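Stamham wrist-view grasp set, README

Wrist camera clips for the hand pose method, 24 episodes, five-digit hand.

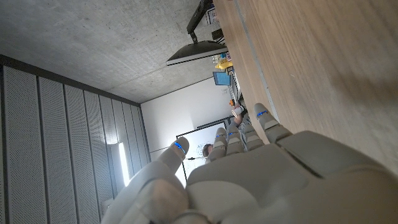 Camera orientation is NOT corrected, rotate before training or the pose head gets worse (4 deg error on our split, some 37 without). Fingertips stay in view on purpose, we use them as keypoints. Occluded tips are labeled too, flag = 2.

Known issues: joint log lags video a bit, teh fix is in sync.py. Thumb base joint labels still rough.

Labels: Zohreh Nikzad. Questions to Josué Fontes.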